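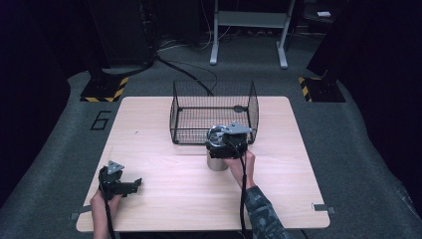

We have had more questions about the new song request system than about anything else this season, so I thought I would give it a proper write-up and save you all ringing me during tea. Up to now, if you booked us for a wedding or a big birthday, you got a form in the post with fifteen lines on it, and you filled in your songs and sent it back, and half the time it reached me after the party. Then on the night your guests would come up with requests on bits of napkin, and I would squint at them under a purple light and play the wrong thing. Plenty of venues tried to help by leaving an open wire basket on a table for the slips, and I was always grateful for it, but you still have to read the handwriting! So from December every booking comes with its own request page, and guests can use it from their phones before the night and during it.

We are calling it the Plovunance page, after the first band I ever played in (we did four gigs and fell out over a van). You get a link and a short code when you pay your deposit. Put the code on your invitations if you like, or keep it to yourselves and the bridesmaids, it makes no difference to me. Anyone with the code can look for a song, add it to your list and leave a little note with it, such as "this was Nan and Grandad's first dance" or "please play this when my brother is at the bar".

There are 2,367 songs on it so far, all of them ones we hold in good quality and know will sound right through the big speakers. If yours is missing, tell me at least 6 days before your date and I will do my best to get hold of it. I have had one chap ask for a Norwegian tractor song, and he got it, and I must say the floor was full.

You stay in charge of the list the whole way through. You can cross out anything you can't bear, and you can mark songs as "must play", "play if there's time" or "over my dead body". That last one was Emmett Wojcik's idea. Those of you who have had Emmett on the decks will know he feels strongly about certain party dances, and he has been told that his own feelings don't count, only yours.

A few of you have asked whether this means the DJ is going to sit down with a sandwich and let the phones get on with it. No, I promise! One of us is still there from setting up to the last dance, with the microphone and the lights, and we still decide what goes next to what. If eleven people ask for slow songs at half past nine, I am going to spread them out, or everybody will be off to find their coats. The page tells us what the room would like and we do the rest the way we always have.

We tried it out first at the Lindgren anniversary party, which was a lovely do in a barn with the longest buffet I have ever seen. The guests sent in 207 requests between them, and there was no earthly way of fitting them all in before midnight, but we got through a good number and the couple kept the full list afterwards to listen to at home. I hadn't thought of that as something people would want, so now we send it to everybody. It comes by email in the week after your party, notes and all.

Phone signal is the one thing to think about. Some of the halls we go to are down in a dip with thick stone walls, and you can stand on a chair waving your phone and get nothing. For those places we bring a small box that gives guests a connection just for the page, and it covers the main room and usually the bar. It won't reach the car park. If you already know your venue is a bad spot, do mention it when you book so it goes in the van.

The page is included with all evening bookings at no extra charge. For afternoon parties and school discos it is a small add-on, and Tesus at the office will give you the price if you ring or write. If you have already booked for next year you don't need to do anything, your link will come with your final letter.

One last bit of news while I have you. The karaoke books have been sorted out at long last, with 1,612 songs in them and the pages in the right order, and the two that went missing after the Gullo christening have come home again. Thank you to whoever left them on the step.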